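Subject: Re: [river-works] Westum bypass: bed level at the upstream tie-in 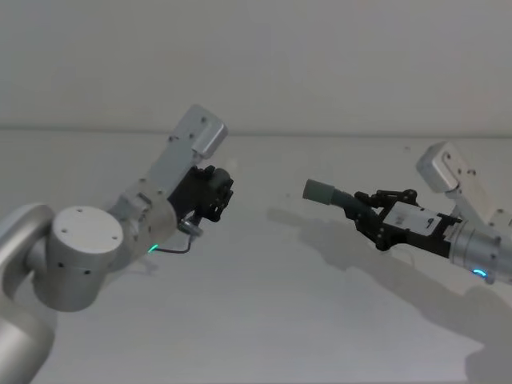

A reply from the Orisden end: the bed level at the tie-in should stay where the survey put it, and the drop should be taken up further down, over the first three riffles. Raising the sill would hold water back on the Pullari meadows at moderate flows, and the consent does not cover that.

I have no objection to that in principle. My difficulty is with the figures. The earlier message is quoted below so that the two can be read together.

> The old channel through Westum has been dry at summer flow since the mill cut was dug. We now have levels along 851 metres of it, from the tie-in to the road culvert. The bed has silted up and the silt sits on the original gravel, which is sound wherever we have dug down to it.
>
> Proposal:
>
> - strip the silt to the top of the gravel, no deeper
> - set the upstream sill 150 mm above the surveyed bed
> - leave the mill cut open as a flood route, with a fixed weir at its head
> - import gravel only at the culvert, where the old bed is missing
>
> The estimate for silt removal is nearly 2,000 cubic metres. The Mercado yard can take 900 of that. The rest would have to be spread on site.

Taking the points in order.

**Sill level.** The 150 mm was chosen to keep the weir on the mill cut low. If the sill goes back to surveyed bed level, the split between the two channels changes, and the old channel takes more water at low flow. That is what we want for fish passage. It also means the weir crest can come down by a similar amount, so the flood level upstream should be no worse than it is now. I would like to see the model run again with both levels changed together. The last run changed only one.

**Riffles.** Three riffles is workable if the spacing follows the old bends. The second one as drawn falls on the straight length by the sluice footings, where the bank is made ground. Please move it downstream to the next bend.

**Silt.** After the Mercado yard has had its share, a little over 1,000 cubic metres is left. Spreading it on the Pullari side would raise ground inside the flood plain and undo the benefit of lowering the weir. The Westum side is higher and already outside the mapped extent. The haul is longer and crosses a soft patch, so matting will be needed. There are no test results yet for the lowest samples. Nothing should be spread anywhere until we have them, given what the mill used to discharge.

**Culvert.** The invert is perched above the stream bed on the downstream side. Imported gravel will not stay there without a check at the outlet. A low stone sill would do. It is missing from the drawings and from the cost sheet.

**Timing.** In-channel work has to be finished before the end of September. The weir can follow, as it can be built behind a bund from the bank.

Could the revised long section go to the list before the Monday call? A plain spreadsheet with chainage, existing bed, proposed bed and water level at the two design flows is enough. Please state the datum on it. The last two sheets used different ones.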